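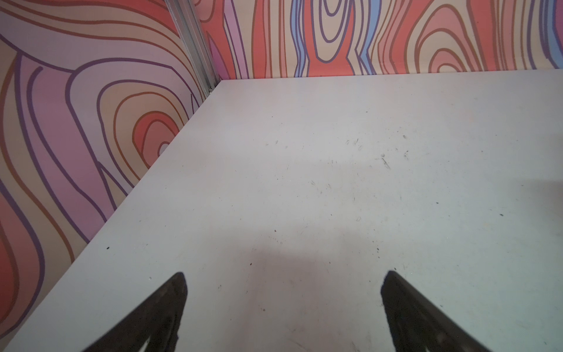 How do you get fine dark scratches out of a matte white tabletop? Start with a damp cloth and dish soap, because a lot of what looks like a scratch is something else's color rubbed off on the surface, and that part comes up.

---

Thread on white work tables. I've used one every day since September and I've cleaned it more ways than I planned to. Writing it down in one place.

---

First, find out what you have. Run a fingernail across the mark. If the nail catches, there's a groove. If it glides over, the mark is sitting on top. Most of mine were on top.

---

Marks on top: warm water, one drop of dish soap, cotton cloth. Wipe, rinse the cloth, wipe again, dry it. Do the drying. Soap left on a matte white top dries to a gray film and you'll think the table is dirtier than before.

---

If soap doesn't move it, baking soda and water mixed to a thin paste. Fingertip, light pressure, small circles, 50 circles at most and then stop and look. Matte tops will go shiny if you keep rubbing, and the shiny spot is more noticeable than the mark was. I have one of those now. It's the size of a quarter.

---

Melamine sponges: they work. They are also very fine sandpaper. I use one on the edges and nowhere else.

---

Rubbing alcohol on a cotton swab for ink and marker. Test it where it won't show. On my top it did nothing bad. On a painted shelf from the same room it took the paint off in one pass.

---

Grooves are a different job. You can't clean out a groove. You can clean the dirt out of it, and then it's a white line on a white table and you only see it at a low angle. Soft toothbrush, soapy water, brush along the line and then across it.

---

I tried a filler pen from Biltia. The white was too yellow. It covered the groove and made a yellow line, so I picked it back out with a toothpick. They may have other whites. I didn't look further.

---

Where the wear shows up: in clusters. You'd expect it to spread evenly over the top and it doesn't. It goes wherever you set things down and slide them. On mine it's the far right, where I used to push the metal toolbox back out of the way.

---

So I put felt on the bottom of the toolbox. Stick-on pads came off in a week. A single sheet of felt with contact cement has stayed on. Grit gets stuck in felt, and then the felt scratches too, so I vacuum the underside when I remember.

---

Tiny black specks that won't wipe off. Press a piece of tape on one and lift. If it comes up, it was grit. If it doesn't, try the alcohol. If it's still there, it's probably a chip or a pit in the surface and you can leave it alone. I've left several.

---

Shadows fooled me more than once. A white top under one lamp shows gray patches that look like stains. Before scrubbing, move the lamp or stand somewhere else. If the patch moves, put the cloth down.

---

Corners. If the table sits up against panels or a wall, crumbs and dust collect along the seam. A dry paintbrush, two inches wide, gets along there better than a vacuum nozzle. Brush toward you, then pick up what comes out with a damp cloth.

---

If your panels are printed, keep the spray bottle off them. Spray the cloth and wipe the table. Cheap prints pick up water at the bottom edge and curl.

---

Aluminum posts and rails: dry cloth. The slots fill with dust. A folded index card fits in most of them.

---

Somebody will ask about replacing the top. I priced it. Ivis quoted 200 for a new one cut to size, not counting delivery. El Khatib had a used one for 50 with a burn mark near one corner. I kept the one I have.

---

My routine right now. Dry wipe at the end of the day. Soap and water every 7 days. Paste only when there's a mark that bothers me, and that's less often than it used to be.

---

Things I stopped using: window cleaner (streaks), furniture polish (slick, and tape won't stick to the table afterward), and the green side of any sponge.

---

A mat would solve most of this. I had one from Jaldale for a while. It slid, the edges lifted, and small parts rolled under it. If you cut, get a mat. If you mostly set things down and pick them up, a bare top is easier to live with and easier to wipe.

---

Last note, on lighting for checking your work. Turn off the overhead and hold a flashlight low, almost flat to the table. Every scratch shows. Turn the overhead back on before deciding whether any of them matter.

---

Adding the date since these get passed around: January 2022. If I find a filler that matches I'll post it under this.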